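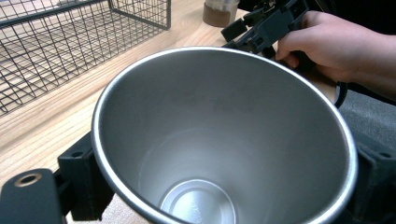

Cups and Tray: Steel Drinkware, Gallery 2
Filippos Giannakopoulos
Page updated 4/27/19

This gallery covers steel cups and the wire-mesh tray used to hold them on the table. Gallery 1 covered mugs with handles and is still available from the index. The notes deal with shape, finish, storage and cleaning. Prices are left out, as they differ from shop to shop and the page is not revised often enough to keep them current.

Capacities were measured with water at room temperature, filled to the rim. A maker's stated capacity is often taken to a line below the rim, so the figures on this page may be higher than those on a label.

Interior and rim

The inner wall has a brushed finish and narrows toward a flat, round bottom. A raised disc in the bottom carries a faint ring. The step at the edge of the disc is shallow, but it is the first place where tea leaves a mark, and a flat sponge tends to pass over it. A bottle brush with a rounded tip reaches it better.

The lip is rolled and thin. It is brighter than the wall below it, and small dents show there before they show anywhere else on the cup. To check a rolled lip, run a dry fingertip once around the inside and once around the outside. A catch on the inside usually means that the roll has been pressed out of shape. A catch on the outside is more often a scratch.

Light from one side makes a brushed wall look darker just under the lip. This can be mistaken for staining. Turn the cup a quarter turn: a shadow stays where it was and a stain moves with the cup.

Short cup, plain steel

Steel color throughout, with a darker band near the base. Rim capacity 400 ml, empty weight 204 g. Bought at the Drusley housewares counter in Zaltville, without a box. The supplier is listed on the receipt as Orbán. The cup carries no model name on the receipt, and the supplier's printed list did not include a matching item.

Tall cup, orange-yellow body

The interior and rim are shiny and silver, and the lower part of the outside is orange-yellow. Rim capacity 493 ml. It came from the same counter in June of the previous year. The color makes it easy to pick out at the back of a shelf. It is kept away from scouring powder, and the outside is washed by hand with a soft cloth.

The tall cup is normally given the left end of the tray and the short cup the right. No mechanical reason applies. The arrangement was used for the first set of notes and has been kept so that later pages match.
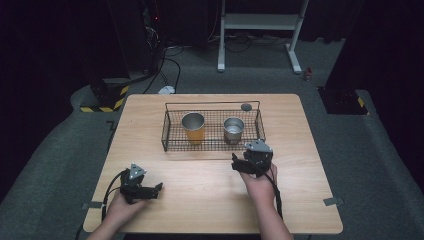 A mesh tray has one practical advantage over a solid one, in that water from a rinsed cup drains through the floor. It also has a drawback on a wood table, where the water then goes straight to the surface. A folded dish towel under the tray is enough for a few cups. For a full wash, the tray should go on the drainboard first and be moved to the table after the cups are dry.

Tray

Black wire mesh, shallow and rectangular, with a grid floor and low sides. The rim is slightly higher at the left and right ends, and these are the points to lift it by. Lifting from the long sides is possible, but the tray tips more easily when the load is uneven. Clorkby is the name on the shelf label at the shop. The same label was attached to a deeper version, which was not purchased.

Cups stand in the tray upright or inverted. Upright is used for short-term storage and for carrying to the table. Inverted is used for draining. An inverted cup rests on its rolled lip, and a wire directly under the lip can rub it, so the cup should be set down straight and not slid into place.

A gap is left between the cups. Steel against steel leaves fine gray marks on a bright outer wall, and painted color wears faster than bare metal. The gap need only be wide enough for a finger.

Table

Light wood, pale and fine grained, with slightly rounded corners. The grain is straight and faint. Bare wire feet or wire ends can scratch a soft finish along the grain, where the mark is hard to see at first. Lift the tray to move it. Felt pads were tried under an earlier tray, but they held water and were removed after around 2 weeks.

Cleaning

Wash with dish soap and warm water, rinse, and dry with a cloth. Air drying leaves white spots in hard-water areas, most of them on the bottom disc. White vinegar removes the spots. Leave it in the cup for ten minutes, then wash again. Do not use steel wool on the brushed wall, as it leaves curved scratches across the original finish.

The tray is washed with a nail brush, first along the wires and then across them. Crumbs collect where the floor meets the sides.

Gallery 3 will cover lids. Corrections to the capacity figures may be sent through the contact form, with the method of measurement stated.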